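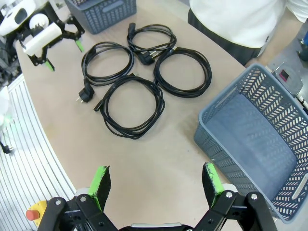 The price of the arm is the least useful number in the whole quote

Every budget season I get asked to look over somebody's plan for a robot cell, and every time the plan is built the same way. At the top sits the arm, or the pair of arms, with a firm price from a supplier. Under it comes a line called "integration", which is a guess. Under that comes "sundries", which is a prayer. Then there is a payback figure in months, worked out to one decimal place.

I have nothing against the machines. I do object to the spreadsheet.

Take the dullest job I know in a small electronics warehouse, putting mains leads into baskets. A coiled lead with a plug at one end and a connector at the other is a nasty thing to pick up. It has no fixed shape. Coils lie against each other, and a plug from one ends up resting on its neighbour. A person on a packing bench does it while talking about the football. A two-arm cell can do it as well, on a good day, and the plan I was shown last February assumed that every day would be a good one.

That plan was for a site I'll call Vesdale, after the trading estate it stands on. Two suppliers had bid, Orell and Laizer. Orell was cheaper on the arms. Laizer was cheaper on the support contract for the first year and went quiet when asked about the second. The buyers spent six weeks arguing over the gap between the two hardware prices. In all that time they had not asked what a set of finger pads costs, how often they wear through, or who changes them when they do.

So I asked. One supplier said the pads were "consumable items priced on application". I have bought enough printers in my life to know what that means.

Then there was volume. The Vesdale plan took 900 leads a shift as its target, because that is what the bench gets through in its busiest month. In a slack month it is nearer 500. A person can be moved to returns or goods-in when the leads run out. The cell stays bolted where it is, and the finance charge arrives all the same. The payback sum had used the busy figure for the whole year, and when I put the slack months back in, the months to payback stopped being a number anyone wanted to read out in a meeting.

Floor space was missing altogether. So was the rewiring, and the new baskets. People laugh at the baskets until they price them. If the cell has been set up around one size of crate, with one sort of rim and one depth, then you are buying that crate for ever, in quantity, and the old ones in the yard are scrap. Ask for a run with your own battered stock before you sign anything. Ask for your own leads too, the stiff cheap ones, coiled the way your night shift coils them.

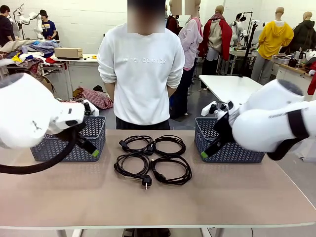
Should a small firm hold off until prices come down? Waiting for cheaper arms won't help much, as the arms are a small part of the bill, but waiting until you have a year of your own volume figures will.

The demonstration is where most of the damage is done. I've sat through 17 of these, at suppliers' premises and at shows, and I can't recall one that ran on the customer's goods for a full shift. You get a short run and then coffee. A short run tells you that the thing is possible. It tells you very little about the hours someone will spend standing beside it in its first winter, and those hours belong in the budget too, at that person's full wage. Vesdale had put down nothing for them. The supplier had told them it would "run unattended", and they had written a nought in the box.

There are people who do this better. A packaging outfit called Ivirov rented a cell before buying, kept a plain notebook of every stop, and went back to the seller with it. They ended up taking the cell, at a lower price, with the pads included and a right to hand it back. I still think they paid too much - we have argued about it - but they knew what they were paying for.

If you must put a plan forward this year, leave the arm price until last. Start with the wages you will really stop paying, which may be none. Put in the slack months. Get the second-year support price in writing, and the third. Price the crates. Then see how much is left over for the arm, and take that sum to Orell or Laizer or whoever it is, and watch how quickly the firm price turns out to have some give in it.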